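Trovuvora

Product copy for women's blouses, dresses and knitwear, with fabric and fit labels

Trovuvora is a small set of clothing product descriptions in English. It has over 400 entries. Every entry is the short text that sat next to a garment in an online shop, plus a handful of labels we added by hand: what the garment is, what it's made of, how it closes, and how the copy says it fits.

The texts come from two shops, Nemau and Benavides, which both gave us permission to use and share them. Nemau sells mostly blouses and dresses. Benavides is heavier on knitwear and coats. The shops write in different ways, and that was the main reason for putting them in the same set.

Status

Last full check of the labels: Jan 27, 2021. Small fixes to typos in the notes column may go in without a new release. Changes to the labels always get one.

What's in the folder

There are two data files, one per shop. They have the same layout, so you can stack them if you don't care where an entry came from. If you do care, add a shop column before you stack them, as the file name is the only place that information is kept. We should have put it in a column from the start and will do that in the next release.

Both files are tab-separated text, UTF-8, with a header row. Line breaks inside a description have been replaced with a single space. Quotation marks are straight. Some of the Benavides copy had curly quotes and accents that had been mangled by an old shop system, and those were repaired by hand. If you find one we missed, please send it in.

Columns

entry_id – a plain text code. The codes are not in date order and have no meaning beyond being unique.
text – the product description as the shop published it, minus price and shipping lines.
garment – the type of garment, picked from a fixed list of 19.
fabric – the main fabric named in the text. If the text names a blend, the fabric listed first is used.
closure – how the garment fastens: buttons, zipper, ties, hook, pull-on or unknown.
fit – one of close, regular, loose or unstated.
notes – free text from the person who did the labeling. Often blank.

That makes seven columns. Older copies had a season column too. It was dropped when it became clear that the shops used "spring" and "resort" for more or less whatever was new on the site.

How the labels were made

The rule behind every label is that it has to come from the words. Labelers did not look at product photos. If the copy says a dress is "easy to move in" but says nothing else on fit, the fit label is unstated. If the copy says "skims the body," it's close. If it says "relaxed through the shoulders and nipped in at the waist," it's regular, which nobody on the team loved, but it was the only choice we could apply the same way each time.

Fabric was the easiest column. Closure was the hardest. Wrap dresses in particular are described in all sorts of ways, and plenty of them are not true wraps at all. A text that mentions ties gets the ties label, even when the ties are probably just for show. A text that only says "wrap-effect front" gets unknown. Where the text mentions two kinds of closure, the one mentioned first is used and the other goes in the notes.

Labeling was done by two people working apart, using a tool called Vustell that shows one description at a time with the label choices next to it. When they disagreed, Florante Dizon read the text and picked. He also wrote the garment list. 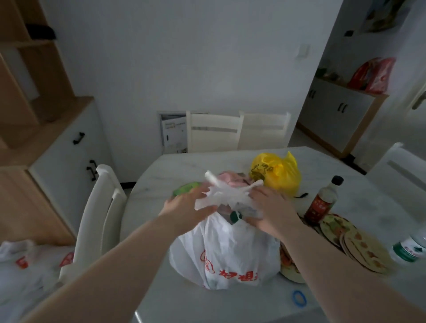
The garment list was meant to be short. It grew because the shops kept using words that could not be folded into each other without losing something a shopper would care about. A cardigan and a sweater are separate. A shirt and a blouse are separate too, and for those two we went with whatever word the shop used. A tunic is only a tunic if the copy calls it one. Shirtdresses sit under dress, with "shirtdress" in the notes. Jumpsuits and rompers share a label.

Sets were left out. If a listing sold a top and a matching skirt together, the copy tended to jump back and forth between the pieces, and one row could not hold it. Both shops had a few of these. They were taken out before labeling started, so you won't find gaps in the files.

Fabric names

Fabric names are kept close to what the shops wrote, in lower case. "Crepe" on its own is kept as crepe, even though it describes a weave and could be silk, wool or polyester. "Silk crepe" goes under silk, with "crepe" in the notes. Satin is treated the same way. Denim and chambray are separate. Cashmere is separate from wool, and so is alpaca. "Vegan leather" and "faux leather" were merged into faux leather.

Anything called "jersey" with no fiber named is jersey. This comes up a lot in the Nemau file and is probably the label most likely to annoy someone who knows textiles. We didn't want to guess.

Known problems

The two files are uneven in tone. Nemau copy is chatty and full of advice on where to wear things. Benavides copy is drier, with more on construction: seams, linings, hems, knit weight. A model trained on both can learn to tell the shops apart from style alone, so check that before you read too much into a good score on fabric or fit.

Color is not labeled. The color words in the text are often brand names for a shade, and a list that matched them to plain colors would have been mostly our opinion.

Size information is patchy. Some texts say "true to size" or "size down," some don't. These phrases were left in the text but they don't feed into the fit label. A garment that runs large is a different thing from a garment cut loose. Early on we mixed these up, and a few rows may still show it. The notes column says "size advice" where a labeler spotted such a phrase.

A few descriptions are close copies of each other. Shops reuse copy when the same dress comes back in a new print, and usually only the sentence on the print changes. Exact duplicates were removed. Near duplicates were kept – if you split the data for training and testing, group them first or the same sentences will turn up on both sides.

All the copy is for women's clothing. Shoes, bags, jewelry, swimwear and underwear are not covered. Neither shop carries much plus-size clothing, and the way they write on fit reflects that. Please don't treat the fit labels as a guide to how clothes are described in general.

Good uses

The set is fine for teaching, for trying out a small text classifier, or for checking whether a tool that pulls fabric and closure details out of product copy is working on plain cases. We have used it to test a search filter and to write a style sheet for new listings. It's also useful for anyone who wants to look at how shops talk about fit without ever saying what the fit is.

Poor uses

It's too small to train a text generator from scratch. It's a poor base for care labels, fiber content claims or anything else a shopper might rely on by law. The fabric column records what the copy says, and copy is sometimes wrong. It also has no prices, sales figures or reviews, so it can't tell you which descriptions sell.

Reading the files

Any spreadsheet program will open them. Set the separator to tab and turn off automatic formatting, or some of the entry codes will be read as dates. If you load them in a script, read every column as text. Blank cells in notes are truly blank. There should be no blank cells in any other column.

Terms

You may use, change and share the files for research and teaching. Keep this card with them and name both shops. For commercial use of the texts, ask first, as the copyright stays with Nemau and Benavides. The labels and the garment list are free to reuse in any way.

Fixes and questions

Send the entry code, the column and what you think the label should be. A line on which words in the text made you think so helps a lot. Corrections that depend on a product photo or on owning the garment can't be used, even when they're right, but we do put them in the notes.

Planned for the next release: the shop column, a marker for near duplicates, and another pass over every row in the Benavides file where closure is unknown.

Contact Florante Dizon | © Trovuvora | Back to top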